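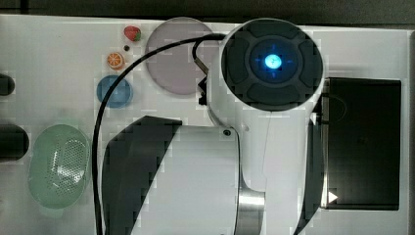
Gunhild Ketilsson wrote to me after my last page on rag rugs to say that hers had come out shaped like a soup bowl, and could I please explain what she had done wrong before she started another. She had used a whole duvet cover and most of September, poor thing, and I felt rather guilty, as I'd rushed through the part about keeping a rug flat. So this is the long version, Gunhild, with all the fiddly bits left in.

## Cutting the strips

Old cotton sheets are best, the softer and more washed the better. Snip into the hem and tear along the length, which is far quicker than cutting and gives you a straight strip every time (do it outdoors if you can, the fluff gets everywhere!). I make mine 3 cm wide. Wider strips give you a chunkier rug and sore thumbs.

Join them as you go. Cut a little slit near the end of each strip, lay the new strip's slit on top of the old one, and pull the tail of the new strip up through both holes. Tug it snug and you'll hardly see it. My mother sewed all hers together first and wound them into great balls, and if you like an evening of that sort of thing, please do.

## Plaiting

1. Take three strips and fold them to different lengths so that the joins don't all land in the same place.
2. Pin the ends to something heavy. I use the arm of the sofa and a bulldog clip.
3. Plait firmly but without hauling on it. You should be able to bend the plait around your finger.
4. Stop after a couple of metres and begin sewing. You can always plait more.

I used to do all the plaiting first and the sewing last, and ended up with a heap under the table at Padby that the cat moved into for most of the winter. Doing a bit of each is much nicer.

## Coiling and sewing

Lay the work flat on a table. This was Gunhild's trouble, I'm fairly sure, as she mentioned she'd been sewing in her lap in front of the television. On your lap the edge curls up over your knees, you pull the thread to match, and there's your soup bowl.

Curl the end of the plait into a tight little snail and stitch through it a few times with strong linen thread and a blunt needle. Then carry on round, taking the needle through a loop of the coil and a loop of the new plait by turns, so the thread vanishes inside.

- **If the edge lifts**, you're pulling the plait too tight. Ease in a little extra on each curve, skipping a loop on the outer plait now and then.
- **If the edge ripples** like a lettuce, you've eased in too much. Unpick one round and sew it again without skipping.

Check every round, and unpick straight away if it looks wrong. A hot iron and a damp cloth will settle a small wobble, but it won't rescue a bowl.

## Finishing

When it's as big as you want, trim the last of the strips narrower and narrower so the plait thins out to nothing, then tuck the end behind and stitch it down well. Wash it cool and dry it flat on a towel. Mine takes two days by the kitchen window, and I turn it over each evening before bed.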